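Swearing-in of the Deputy Governor – hall safety check, Orley Assembly Rooms
Checked by Ngan-ling Lai, 16 May 2025

1. Fire exits unlocked and clear
Pass, at the time of checking. The same doors passed in December and were blocked by camera cases an hour later, so I want them looked at again once the press are in.

2. Seating within the limit of 230
Not shown. The plan says 230. The guest list keeps growing and Protocol tells me it will "even out". It never has.

3. Dais steps and handrail
Fail. The rail moves when leaned on. Surgate say it was tightened – I would like to see by whom.

4. Public address and back-up microphone
Pass for the main set. Foltel supplied the back-up but left no batteries.

5. Stewards briefed
Partly. Six named, two briefed. Kwok-wai Siu believes the rest will pick it up on the day. I don't.

6. First aid point signed
Pass. The sign is small.

7. Oath table steady and cables taped
Pass for the table. The tape by the lectern is already lifting.

Items 3 and 5 to be checked again by Mekdes Gebru before the doors open.

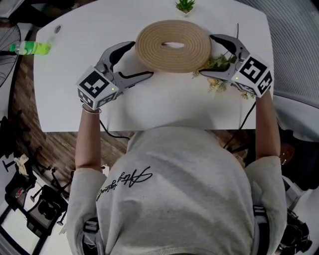 Grey sweatshirt, white table. 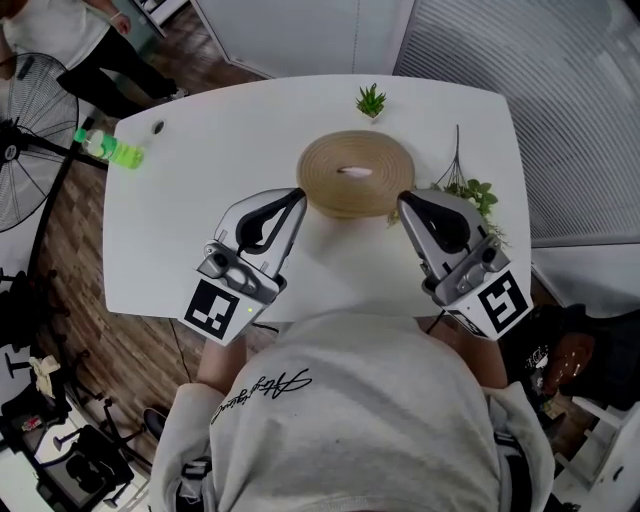
Can the ceremony go ahead if the handrail is still loose?
Only from floor level, with the dais roped off and the oath table moved down.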